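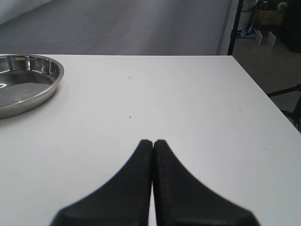

Everyone selling robot arms this summer has the same line: no programming, just show it. Grab the wrist, or drive it with a controller, and it learns the job. I've been doing the showing at Skalby since July and I have doubts.

First, the "just." Our task was putting a part in a metal dish. A person gets it right on the first try. We recorded 48 demos before the thing did anything I'd call an attempt.

Two of us did the demos. I come in from the side, my coworker comes straight down. The robot split the difference and came in at an angle neither of us would use. The Praslow manual calls this "blending." Okay.

Driving by remote is worse than moving it by hand, by the way. You can't feel contact. You watch the fingers on a screen and guess how far off the table they are – and your guess goes into the data as if it were skill.

By hand is no picnic either. You're dragging a heavy arm around, so what you record is partly the task and partly you fighting the joints.

Then someone moved the dish a couple of inches. We ran it 19 times and got 2 good drops. Vendor's answer: more demos, with the dish in more places. How many more? They wouldn't say.

Devadiga posted a video of the same kind of job going perfectly. One clip, one dish position, no failure count. I asked for the count. Still waiting.

I don't think it's fake. The arm does learn something. But if you're budgeting for this, put the hours of the people doing the showing on the sheet. Ours weren't on it.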